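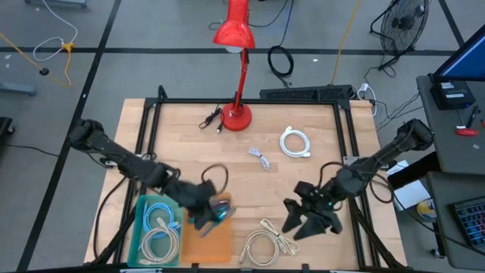
2024-09-01

I wrote the bench rules for our cable sorting job in July, in one sitting, with a biscuit. They came to 1132 words. The present version is 1467, and I'd like it noted that every extra word was put there by somebody doing something I hadn't thought to forbid.

Rule one is that a cable gets coiled before it goes on the table. Loose ends may trail a bit, we're not the navy, but if a gripper has to work out where a cable starts, we've lost the afternoon. Rule two: cables for sorting go on the bare wood, sorted ones go in the bin, and the tray is for small bits. The tray is not for your pen. Put your pen on the desk.

Then there's the lamp. I argued for banning it, as a tall red thing at the back of a table with two arms swinging over it seemed to be asking for trouble. The people at Ultovbridge who looked over my draft said to leave it in, always in the same spot, and write the spot down. So the lamp has its own paragraph now. It's better written than the one on stopping the arms, and I've put that on my list.

Floor cables I'm less relaxed about. The rule says nothing crosses the walking side unless it's plugged in at both ends and in use that day. Go and look at any lab in the country and tell me how that rule is getting on. Ours is no better. I've stepped over the yellow one so often that my knee does it at home.

Pundstead want to borrow the whole document for their own bench, which is flattering, and they've asked for it on 2 pages. It's currently 12 sections. I've started by taking out the word "please".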